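Ticket 2695
Project: Tudamberg Register of Steppe Genealogies
Component: Dreltis (index and search)
Status: Resolved, follow-up open
Priority: Normal
Reported by: Pushpa Goel

Summary
Clan names with an initial q are filed under k in the public index, and ancestors listed under the merged heading show the wrong descent.

Report
The browse list in the Register combines headings that should be separate. Persons belonging to a clan spelled with q in the source are listed with persons of a different clan spelled with k. The individual record pages are correct. The fault is in the index only, and in the descent charts that are drawn from the index.

Steps to reproduce
Open the browse list by clan.
Select any heading under K in the section transcribed from the 1851 printed edition.
Open the descent chart for that heading.
Compare the chart with the transcription. Names from two unrelated lines appear under one founder.

Expected: two headings, two charts.
Seen: one heading, one chart, with the founder taken from whichever record was loaded first.

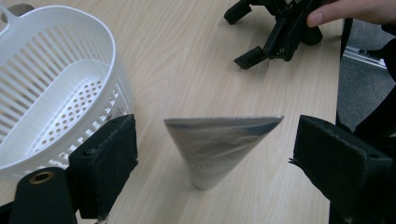 White slotted basket with its perforated insert, on the work table.

Log

09:40 Confirmed on the public site and on the test copy. Cleared the cache on both. No change.

10:15 Checked the source files. The transcription keeps q and k apart throughout, and so does the export. The distinction is lost at load time.

10:50 Found the cause. The Dreltis loader builds a sort key for each name by folding variant letters together. The folding table was written for the Kaushik transcription, where the copyist uses the two letters interchangeably and folding is the right thing to do. When the 1851 edition was added, the same table was applied to it. The editor of that edition used q for the back consonant and k for the front one and held to it, so the letters cannot be folded there without losing information.

11:05 A sort key should only decide order. The chart builder is also using it as the identity of the clan. That is a second fault, and it explains why the charts are wrong and the record pages are not.

11:30 Note from P. Goel: please do not fix this by editing the names. The spellings in the transcription are evidence. Two of the clans in question are mentioned in the same paragraph of the preface as having different founders and different pastures, and a reader has to be able to cite the form as printed.

11:35 Agreed. No source file will be touched.

13:10 Gave each source its own folding table. The Kaushik table is unchanged. The table for the 1851 edition folds upper and lower case and drops the editor's stress marks, and does nothing else.

13:45 Changed the chart builder to use the clan identifier in place of the sort key. Records with no identifier now go to an "unassigned" list. Previously they were attached to the nearest match without any warning.
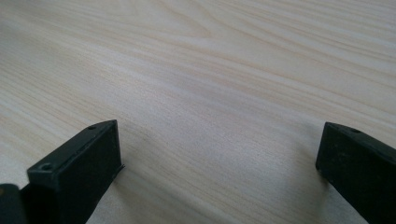
14:20 Started a full reload on the test copy. The first run stopped partway through with a timeout from Stena, which hosts the test database. The loader was holding a single transaction open for the whole job. Split it by source and ran it again.

15:05 Reload finished. 2828 records in, 2828 records out. The headings under K and Q are now separate and the charts match the transcription for every clan on the list attached by P. Goel.

15:20 P. Goel reports that one chart still shows a son listed before his father. Checked: the printed edition has them in that order. The copy text appears to have had a marginal addition that the printer set in the wrong place. This is a matter for an editorial note. The software is showing what the source says.

15:30 P. Goel will write the note. The chart stays as it is until then.

16:00 Deployed to the public site. Cache cleared.

Known effects of the change
Saved links to a merged heading now open the K form only. A "see also" line pointing to the Q form has been added on those pages.
Searches are still loose by default and will return both spellings. Tick "exact form" to restrict them.
Downloads made before the fix carry the merged headings in the clan column. The name column in those files is correct and can be used to rebuild it.

Follow-up
The unassigned list needs to be worked through by hand. Most entries are wives and mothers whose own clan is given only in a phrase such as "a daughter of the people by the river", and the loader has no way to read that. Assigned to P. Goel, target January.
The Dreltis manual still says that one folding table serves all sources. Page to be rewritten.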